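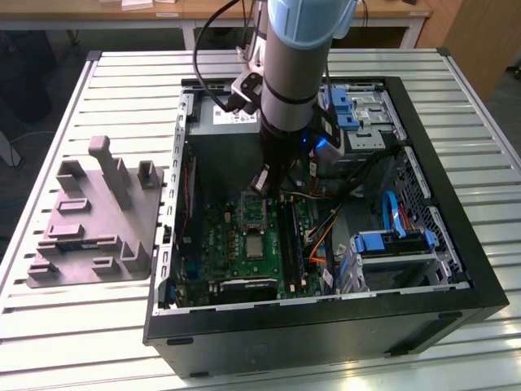
To: friends-of-community-radio list
From: Hülya Erdem
Date: 17 Dec 2022
Subject: Re: [listeners] the 6 to 9 slot, and who gets it

Replying to Marisa at last, sorry, typing this between two other things so forgive the mess. Her message is quoted further down for anyone who deleted it. I'll take her points in the order I feel like.

First, the talk block. Yes it lost listeners. No I don't think it lost them for being too political. I listened to nearly all of it from June on, in the kitchen mostly, and the trouble was hearing the same hour every night. Host reads a headline. Host is upset by headline. Caller agrees with host. Music bed. Repeat. You could have swapped the politics for the other side's politics and it would of been just as dull. The county station down the road runs the opposite slant and I switch that off after 20 minutes too.

What worked was the rent board week. Duygu Akyol had a landlord and two tenants on together and let them talk. She barely spoke. One of the tenants was wrong about the deposit rule and the landlord corrected him, politely, and then the landlord was wrong about the notice period and got corrected right back. I sat in the car outside my own house to hear the end of it. More of that please.

> On the evening show, Marisa Zuccaro wrote:
>
> I have kept quiet on this list since the summer but I want to say something before the schedule gets settled without us.
>
> The weekday talk block was sold to us as local affairs. What we got was national affairs with a local accent. I went back through the posted show notes and counted. Out of 159 segments, 28 were about anything inside the county. The rest was Washington, or the governor, or somebody's column about Washington.
>
> I agree with most of the opinions on that show, for what it's worth. I vote the way the hosts vote. But I can get those opinions in ten other places before breakfast, and nobody else is going to tell me why the bridge bid was thrown out.
>
> Now I hear the plan is to drop local talk altogether and take the syndicated package from Vumomex for the whole 6 to 9 block. I think that would be a mistake and I would rather have one good hour and two hours of music than three hours piped in from somewhere else.
>
> Also, does anybody know whether we'd have to carry their ads? I asked at the desk and got two different answers.
>
> Marisa

OK so. The count. I did not go and check all 159 but I did check one month's worth and she's right, or right enough. I'd quibble with a couple. The school funding ones she has down as state news and I would call them local since they had our superintendent on. Move those over and it's still a bad number. Ataberk Oral says show notes are written in a hurry and leave stuff out, and fair, he used to write them. But if the bridge was discussed for ten minutes and didn't make the notes that tells you something too.

On Vumomex. I have the sheet they sent, Ataberk Aksoy passed me his copy (the two Ataberks are different people, for the new folks, and please check your To: line, they keep getting each other's mail). The ads question: yes, we carry them. The way I read it they fill the national breaks and we keep one local break an hour. So both answers Marisa got at the desk were half true. There's also a line saying we can't cut away except for an emergency, and "emergency" isn't defined anywhere I could find. Would election night count? A council meeting that runs late and ends in a vote? I'd want that in writing before anybody signs anyting.

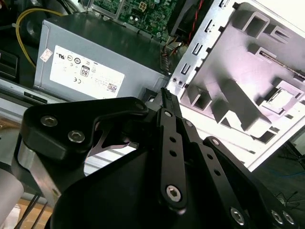 The other thing in the sheet is the term. 3 years. That's a long time to be locked in to a host none of us has met, at an hour when most people are cooking. Skirkeo was mentioned as the other option and theirs is month to month, but it's news at the top of the hour and interviews, no call-ins, and I know some of you will say that without callers it isn't talk radio. I don't mind so much. Half our callers are the same four voices. (Hello to all four, I know you're on this list.)

About balance, which came up on the phone with a few people. There's a feeling that if we do keep talk we ought to have one host from each side. I've gone back and forth. When we tried it with the Radari hour it turned into two people waiting for their turn. Neither one ever said "huh, I didn't know that." Picking hosts by party gets you party hosts. I'd sooner have somebody who reads the meeting packet. Duygu reads the packet. I couldn't tell you how she votes and I've known her a good long while.

But I can see the argument the other way. A lot of the people who send in money during the drive do it for the opinion show. They say so in the comments. If we drop it and they go, that's the transmitter bill. So maybe keep one night of straight opinion, call it opinion, put it at 8, and let the hosts be as one-sided as they like. I'd have no complaint with that. It was the calling it local affairs that bugged me, same as Marisa.

So here's what I'd like to see, rough:

- 6 to 7, local hour, Duygu if she'll do it, and she does NOT have to do all five nights
- 7 to 8, music. Zou asked for this slot ages ago and never got an answer, which was rude of us
- 8 to 9, music most nights, opinion one night
- council meetings carried live when they run into the evening, whatever else is on
- no contract longer than a year with anyone

Duygu hasn't agreed to any of this. I asked and she said she'd do two nights, maybe three, if somebody else books the guests. Booking is the killer. Last time she was calling people from work on her lunch. If you can make phone calls in the afternoon write to me off list, it's mostly leaving messages and then leaving them again.

Couple of leftover bits. Somebody asked if the old shows are still up. The rent board ones are, the rest come down after a while, I don't know how long, ask Ataberk Oral. Somebody else asked why call-ins go through a seven second delay now and the answer is that one guy in June, you remember the one.

And please trim your quotes when you reply, I say having left all of Marisa's in. I wanted the numbers to stay with it.

I can't make the schedule meeting, I'm working that evening. Marisa, would you bring your list of segments and read the local ones out? Won't take long. If the Vumomex sheet isn't being handed around, ask for it, and ask about the cut-away line in particular. I'll send my copy to whoever wants it - it's a bad scan and page two is sideways but you can read it.

Hülya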